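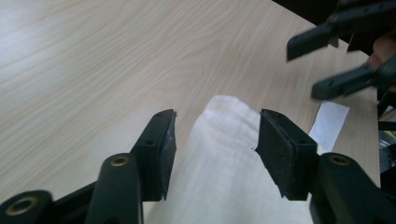 When do you replace finger pads?

rambrose
Our sheet says swap foam pads every 3 weeks. Mine have worn specks and a fuzzy edge and still hold a towel fine. Does anyone go by condition?

s_hourani
Swap both grippers together, on schedule. Mismatched pads give you mismatched data.

Shabnam F
Disagree. We log cycles and check at 247. Weeks mean nothing if the rig sat idle.

s_hourani
Then people forget to log.

rambrose
Going with cycles, plus a look before each shift.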